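Mosavon Puts Two Gripper Pads to the Test, and the Sticks Get a Vote

A bake-off between fingertip pads has been going on in a kitchen, over a flowered tablecloth
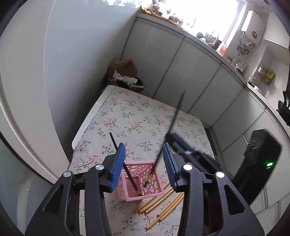

Mosavon, which builds hand-held grippers for people who would like their robots to learn by copying, has spent most of July deciding what its fingers should be wearing. The contenders are a textured pad, in blue, and a smooth one from the supplier Arkurov that costs a bit more and comes in a much nicer box. The task sounds like something you would hand to a bored child: pick up thin sticks and stand them in a small pink plastic basket. The basket has cutouts all over its walls, and a bamboo stick is happy to find one on its way down and stay there.

"We had a very serious test plan with metal cylinders," said Hajar Saber, who runs the trials. "The cylinders told us both pads were excellent. Then we tried a paintbrush."

The brush has been the great leveler. Its handle is thin and it likes to roll between the fingers, so a grip that looks fine at the table tends to have second thoughts over the basket. On Saber's tally, the smooth pads dropped the brush or a stick 23 times over the same set of pickups in which the textured pads dropped 8. Arkurov has asked for a rematch with cleaner sticks.

The textured pads have their own problem, in that they sometimes refuse to let go. A stick will cling to one finger after the jaws open and ride back to the pile, which the scoring sheet had no column for until the second morning. Mirela Holanda, who maintains the controller software, called Trinine, has added a short pause before release and says it helps. Saber says it also makes the operator look as if he has forgotten why he came in.

The log now stands at 2430 pickups, counting the ones everybody agreed to be embarrassed about. Next up is Shek, the company's bench-mounted arm, which will get the same basket and whichever pads are left on the gripper at the end of the month. Holanda expects it to do worse than the humans at first. It will be spared the cylinders.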